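Replacing Egg and Butter in a Spiced Loaf Cake
Project report, Food Preparation course
Suqin Ding

1. Why I chose this subject

My aunt has a small bakery counter and every week some customer asks for a cake without egg. She always says no, because her tests came out heavy and wet in the middle. I wanted to find out if a normal home baker can make a good loaf with flax seed or with chickpea water, and which of the two is easier to repeat.

I limited the work to one cake, a ginger and carrot loaf. I know this recipe well from home, so I could notice small differences. 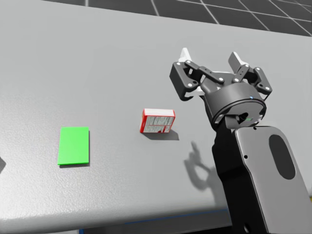
2. Ingredients and tools

The base recipe has all-purpose flour, brown sugar, grated carrot, ground ginger, a little clove, baking powder, baking soda, salt, oil in place of butter, and oat milk with a spoon of vinegar. For the flour I used Hinrichs from the same bag for all bakes. The oat milk was Trorum, unsweetened. I weighed everything on the school scale and I used a Brekex loaf pan, lined with paper. The pan is darker than the one I have at home, and I think this is why the edges browned earlier than I expected.

In total I used 1000 grams of flour for the three loaves together and for one small test that I do not report, because I forgot the salt.

3. Method

Loaf A had ground flax seed mixed with water and left to stand until it was thick. Loaf B had chickpea water, whipped until soft peaks and folded in at the end. Loaf C had nothing in place of the egg, only a little more oat milk, for comparison.

I mixed the dry things first, then the wet things, then joined them with a spatula and stopped when I saw no more dry flour. All loaves went into the oven at 350 degrees on the middle rack. I tested with a wooden stick and took the loaf out when the stick had only crumbs on it.
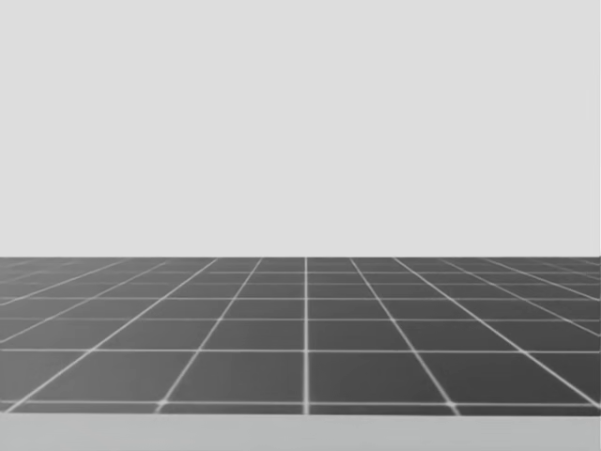
Each loaf cooled in the pan first and then on a rack. I did not cut any of them before the next morning. Spiced cakes change overnight, and a warm slice always seems more moist than it is.

4. Results

Loaf A was the most even. The crumb was tender and held together when sliced thin. There was a light nutty taste, but the ginger covered most of it. Loaf B rose higher in the oven and then sank along the center. The top was pleasant, almost crisp, but the slices broke. Loaf C was better than I feared — a bit gummy near the bottom, but two of my classmates finished it before the others.

The tasting was on Thursday after class. I gave the slices without names, on paper plates marked with a letter. Most people put A first. B got the widest range of opinions, and one person wrote only "too sweet," which surprised me, as the sugar was the same in all of them.
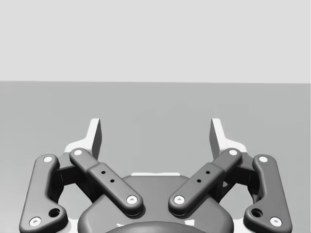
I also asked which loaf they would buy. Here A and C were closer than in the taste question. I think people look at the shape of the slice when they think of buying, and the sunken top of B did not help it.

5. Problems

My whipping was not the same each time I practiced. The chickpea water from one can was thin, and I should have reduced it in a pan first. The carrots were also a weak point: I grated them on the day, but I did not press out the juice, so I cannot say how much water went into each loaf.

6. What I would do next

I would repeat loaf A with melted coconut oil and compare it with the liquid oil. I would also like to try a glaze — lemon juice and powdered sugar — because several tasters asked for something on top. My aunt has agreed to put the flax loaf on her counter in June, in small pieces, and I will write down what her customers say.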